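About us

Hi, and welcome to Vonareck! We make security seals, the pull-tight plastic kind you see on truck doors, cash bags, fire extinguishers and pretty much anything else people want to know has stayed shut. I started the business in Lerkham with one molding machine and a borrowed folding table, and I still do a fair bit of the assembly myself (my accountant wishes I didn't).

There are 8 of us now. Our molding is done over in Prarnport, and the seals come to us in batches, heads joined side by side with the long tails still attached. Then comes the part I love, which is putting the inserts in. Every head gets its own small square insert, white plastic with a metal center, and we press them in by hand. You tip a heap of them into a cardboard box, pull it up close and off you go. On a good morning I can get through 600 before I want coffee – my record for a whole day is 1,171, and yes, I wrote it on the wall.

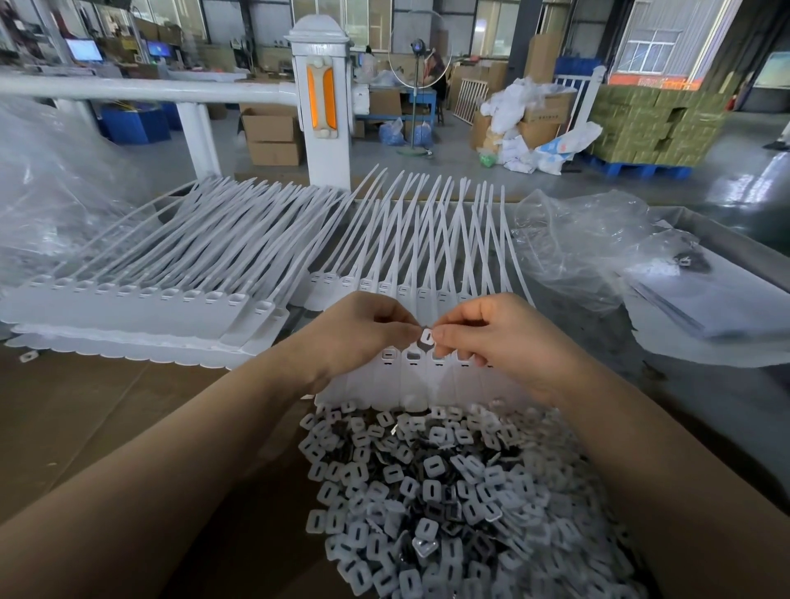
Kang, one of our oldest customers, once asked why we don't just buy our seals finished like everybody else, and said they'd be happy with a plainer seal if it meant a lower price. Fair question! We talked it over for a while and they stayed with the hand-finished ones, mostly for the small runs. If you only need 200 seals, we'll make you 200, and you won't be stuck with a carton of leftovers in the closet.

We mostly sell to movers, small warehouses and schools, plus a couple of food trucks. White is our standard color and we keep plenty of it on the shelf. Other colors take longer, and November is our busiest month, so please order early if you need something special by then.

Want to try a few? Send us a note through the contact page and tell me what you're sealing – I read all of those myself, usually over lunch.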